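**Zedden clamp set (the mixed box), four months in on the shirt folder build**

Quick one, typing this between runs. Bought the Zedden box for the folding table at the Traltport shared shop. Paid $19. Needed something to keep a tablecloth from creeping while an arm drags shirts over it. Not a glamorous use. Short version – good clamps, bad pads, buy them anyway.

Background if you need it. The build is two arms over a big flat table, gantry is extrusion, controller is a Nigam board, software is Vivia with a lot of my own junk bolted on. Job is folding laundry. Long sleeves are the hard part, tees we had working by October. The cloth matters more than I figured. Bare tabletop, the grippers skid and can't get under a hem. Cloth gives a bit so the fingertips can dig in. But then the cloth moves too, and every grasp point is off, and you get a sleeve folded over nothing.

Tried first:

- double stick tape. Fine for a day. Gunk forever.
- binder clips, too small for the table edge
- weights on the corners. Arm hit one. No more weights.

So, clamps.

**Good**

Grip is strong. I log cloth drift with a marker dot and after 200 folds it hadn't moved enough to care about. Before that I was re-squaring it every few runs. Springs still feel the same at 700 folds. One hand to open, which is nice when the other hand is hovering over the e-stop. Low enough that the arm clears them if you keep your travel height sane.

**Bad**

Pads come off. Lost two already, one of them got swept into a fold (took me a while to find teh thing). Superglue fixed it. The bigger ones stick out past the corner and will catch your hip every single time you walk by. Also the handles are bright, and my color threshold for the cloth didn't like that. Masked the corners in Vivia, ten minute job, but still.

They'll mark soft wood too. Put a scrap of cardboard under. 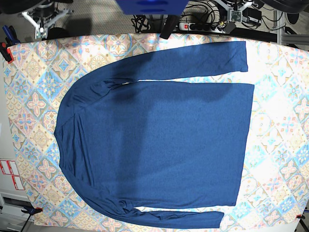 *Blue long sleeve laid out, sleeves straight, cloth clamped at the corners.*

That knit is the worst shirt in the pile for us. Stretchy, cuffs roll when you grab them. Around 300 of the folds were on it alone. With the cloth held down I can at least blame the grasp code.

Would I buy again, yes. Would I pay more for ones with pads riveted on, also yes, if Zedden made them. Four out of five. Going to try a thicker cloth next and see if the small clamps still bite, will update if they dont.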